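Unit 4: Clearing and Racking
Household Operations, Hollenstein course handout
Prepared by Veronika Eder; revised in April by Severin Holzer

4.1 Scope
This unit covers the period between the end of a meal and the start of washing. Glassware and knives are treated in Unit 5. Bring the Evholm worksheet to the practical.

4.2 Rack geometry
A rack holds a dish by contact at a few points. Plates have a flat profile and stand between two supports. Bowls are deeper and need more clearance on the open side.
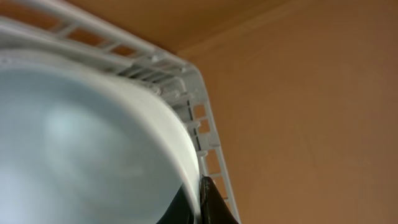
Contact points decide how far a bowl can lean before it shifts. A shallow bowl tolerates a steep angle; a deep one tends to roll toward its heavier side. The white rack has small molded tabs on the inner side of its rail, where it presses against the rim of the bowl, and an open side section with rungs. Openings of this type let air reach the outside of the dish. Record the lean angle in column 2 — an estimate to the nearest 20 degrees is enough.

4.3 Order of clearing
Loose food comes off before any dish is moved to the rack. Dry grains such as rice scatter when a tray is tilted, so lift the dishes first and scrape the tray last.

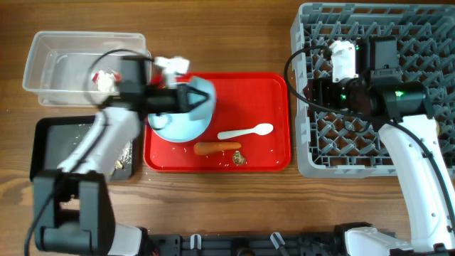 Utensils follow the bowls. Scrape toward one corner, then empty the tray in a single motion. Soft scraps go in the same container as the grains. Allow some 27 seconds per tray; Duda's earlier timing sheet used a longer figure and should be discarded.

4.4 Preparation
Read the Tallero notes on drainage. Questions on the worksheet go to Yasaman Shojaei before the practical.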